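Nachts um halb zwei am Küchentisch

Zuletzt aktualisiert: Dezember 2018
Geteilt: 75 mal

Ich müsste längst schlafen und schreibe trotzdem, weil sonst morgen die Hälfte weg ist. Drei Einbruchsfilme hintereinander im Skilmont, und ich bin so wach, als hätte ich selbst auf der Leiter gestanden!

Zuerst der Weg, der gehört dazu. Der 202er kam natürlich zu spät, und in Kiremine lag Matsch bis über die Bordsteinkante. Ich hatte die falschen Schuhe an (die grauen, die ich seit März zum Schuster bringen will) und stand mit nassen Socken an der Kasse. Die Schlange ging bis auf den Gehweg. Für alte Filme! An einem Abend, an dem man auch auf dem Sofa liegen könnte! Mir ist da schon das Herz aufgegangen, bevor überhaupt irgendwas lief.

Gezeigt wurde in Saal 2, dem kleinen mit 72 Plätzen, und es war bis auf ein paar Sitze ganz außen voll. Ich saß fünfte Reihe, leicht links, mein Lieblingsplatz. Die Polster dort sind durchgesessen und man rutscht im Lauf des Abends immer tiefer, beim dritten Film lag ich fast. Neben mir ein älteres Paar, das sich vor jedem Film eine Mandarine geteilt hat. Jetzt rieche ich beim Wort Tresor vermutlich für immer Mandarine.

Los ging es mit »Rififi«. Ich kannte ihn nur vom Fernseher, zerstückelt, mit Telefon zwischendurch, und kann jetzt sagen: ich kannte ihn überhaupt nicht. Diese lange Strecke in der Mitte, der Einbruch von oben durch die Decke, kein Wort, keine Musik. Im Kino wird daraus etwas Körperliches. Man hört den Putz rieseln und dann hört man, wie ein ganzer Saal nicht hustet. Ich habe mich nicht getraut, die Jacke auszuziehen, weil der Reißverschluss so laut ist! Und der Regenschirm, der durch das Loch geschoben und unten aufgespannt wird, damit die Brocken nicht auf den Boden poltern - da ging ein Seufzer durch die Reihen, so ein kleines gemeinsames »ach, wie schön«. Das ist doch irre. Der Film ist von 1955, die meisten im Saal wussten genau, was kommt, und trotzdem.

Was mir zum ersten Mal aufgefallen ist: wie wenig die Männer sich dabei anschauen. Jeder weiß, was der andere gleich braucht, und hält es schon hin. Es wird gearbeitet, fertig. Ich habe danach in der Pause versucht, das jemandem an der Theke zu erklären, und kam ins Schwärmen über Handwerker und Chirurgen und den Mann, der bei uns damals die Heizung eingebaut hat. Das Gesicht gegenüber wurde höflich. Egal.

Der Rest des Films ist ja dann ganz anders, hart und traurig, und die Autofahrt am Ende hat mich richtig erwischt. Ich hatte völlig vergessen, dass sie so wild geschnitten ist. Bäume, Himmel, Kind, Straße. Danach brauchte ich Luft und nasse Socken hin oder her bin ich einmal um den Block.

In der Pause gab es Suppe von Tạ, dem Laden gegenüber, die hatten extra einen Topf ins Foyer gestellt. Mit viel Koriander und so scharf, dass mir die Brille beschlug. Bitte ab jetzt immer. Popcorn hatte daneben keine Chance.
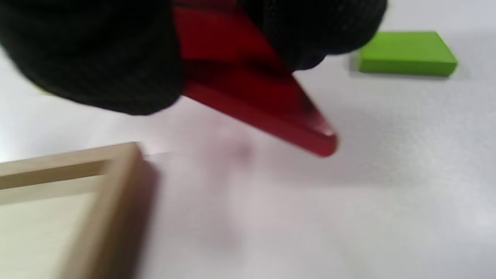
Dunkle Fingerspitzen und etwas Rotes, das glänzt.

Dann »Topkapi«, und was für ein Sprung! Eben noch Pariser Grau, und jetzt knallt einem die Farbe um die Ohren, dass man blinzeln muss. Die Kopie hatte am Anfang ein paar Kratzer und einen leichten Stich ins Rosa, aber das passte sogar, der Film fängt ja ohnehin an wie ein Jahrmarkt im Fieber. Ich habe so gelacht. Ein Dolch mit Smaragden, Istanbul, eine Bande aus lauter Amateuren, und mittendrin einer, der eigentlich nur Touristen übers Ohr hauen kann und Höhenangst hat. Und ausgerechnet den brauchen sie auf dem Dach!

Spannend, die zwei so kurz nacheinander zu sehen, weil derselbe Regisseur dahintersteckt und sich neun Jahre später gewissermaßen selbst einen Witz erzählt. Wieder wird es still, wieder darf nichts den Boden berühren. Nur hängt diesmal einer am Seil, kopfüber, und man schwitzt mit dem, der oben festhalten muss. In meinen Händen war danach richtig Kribbeln. Ich hatte die ganze Zeit die Armlehne umklammert, und die auf der rechten Seite gehörte streng genommen zur Mandarinenfrau.

Über den Schluss schreibe ich nichts, falls ich das hier in zehn Jahren lese und ihn vergessen habe. Das wäre ein Geschenk an mich selbst. Nur so viel: Vogel.

Ein bisschen lang ist er schon, das gebe ich zu. Der ganze Teil mit den Ringkämpfern zieht sich, da ging hinten auch jemand raus und kam mit Bier zurück. Aber ich mag es ja, wenn ein Film sich verläuft, weil ihm irgendwas gerade so gut gefällt. Das macht heute kaum noch einer. Bei den neuen Einbruchsfilmen wird mir der Plan erklärt, während ich ihn schon sehe, mit Rückblende und flotter Musik drunter, und am Ende war alles doppelt geplant und keiner konnte je in Gefahr sein. Ich sehe sie trotzdem alle an. Ich sehe auch die schlechten gern, ich bin da vollkommen wahllos! Gebt mir einen Grundriss auf einem Tisch und ein paar Leute, die sich drüberbeugen, und ich bleibe sitzen.

Zweite Pause, kürzer, Kaffee aus der großen Kanne. Ich habe mir das Programmheft für den Januar geholt und zu früh reingeschaut: eine ganze Woche Gerichtsfilme. Muss den Urlaub umlegen.

Zuletzt »Die Rechnung ging nicht auf«. Was für ein Titel, der verrät auf Deutsch praktisch alles, und es schadet gar nichts. Die Rennbahn, immer wieder dasselbe siebte Rennen, immer wieder dieselbe Ansage aus dem Lautsprecher, und jedes Mal steht man woanders und versteht ein Stückchen mehr. Ich habe irgendwann angefangen, auf meinem Kassenzettel mitzuschreiben, wer wann wo ist, im Dunkeln, und kann jetzt davon nichts lesen außer »Blumenkarton« und »Papagei??«. Den Papagei gab es wirklich, den habe ich nicht geträumt.

Und dann der Koffer. Dieser billige, viel zu große Koffer, den man am liebsten selbst zubinden würde. Ich wusste es, ich wusste es doch, und habe trotzdem »nein« gesagt, und zwar laut. Zwei Reihen vor mir hat sich einer umgedreht und genickt.

Komisch, wie man bei diesen Filmen immer will, dass es klappt. Ich bringe gefundene Handschuhe ins Fundbüro und bekomme Herzklopfen, wenn mein Fahrschein im Rucksack verschwunden ist. Aber setz mich vor eine Leinwand mit einem Tresor drauf und ich halte zu denen mit dem Bohrer. Auf der Heimfahrt habe ich darüber nachgedacht und glaube, es liegt am Zuschauen beim Können. Denen gelingt eine Stunde lang etwas sehr Schwieriges, und ich darf dabei sein. Was sie dann mit der Beute machen, interessiert mich schon viel weniger. (Sie selbst auch, habe ich manchmal den Eindruck.)

Nach dem Abspann standen noch viele im Foyer herum und keiner wollte der Erste an der Tür sein. Ich bin in eine Diskussion geraten, ob man die drei nicht andersherum hätte zeigen müssen, mit »Topkapi« als Rausschmeißer, damit alle fröhlich in die Nacht gehen. Ich war dagegen! Man soll ruhig mit dem Koffer im Kopf nach Hause. Darüber haben wir den Bus verpasst, alle miteinander, und der nächste fuhr erst 75 Minuten später. Also noch einmal rein und die restliche Suppe gegessen, die war inzwischen dick wie Brei und noch schärfer.

Jetzt hängen die Socken über der Heizung und ich habe bei Wetereo schon nach der Filmmusik zu »Topkapi« gesucht. Fündig geworden, aber nur in einem Paket mit drei anderen Platten, die ich nicht will. Eine davon will ich vielleicht doch. Liegt im Warenkorb, entscheide ich morgen mit klarem Kopf.

Für mich zum Merken:
»Asphalt-Dschungel« endlich mal auf der großen Leinwand sehen, im Skilmont auf den Wunschzettel am Brett schreiben.
Das schwarze Notizbuch mitnehmen und einen Stift, der im Dunkeln funktioniert, oder wenigstens größer schreiben.
Andere Schuhe!!
Bei Tạ fragen, ob sie die Suppe auch mittags haben.

Und die Sache mit dem Papagei nachschlagen, ich weiß schon wieder nicht, wem er gehörte. Licht aus, Viertel nach zwei.

2 Kommentare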